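Skestomau opens second repair workshop in Brivside

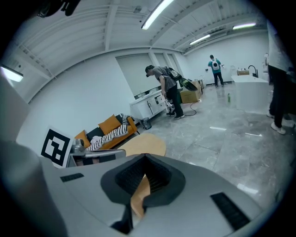 A round wooden table with a light finish.

2019-08-07. Home repair company Skestomau has opened a second workshop in Brivside. It has 3,550 square feet and employs 21 technicians, who repair door locks, hinges and window frames. "Customers waited too long for us in June," said manager Savita Nishad. Now most visits will be made within 48 hours after the call. Keegan Morin is responsible for the parts counter, which is open to the public every morning.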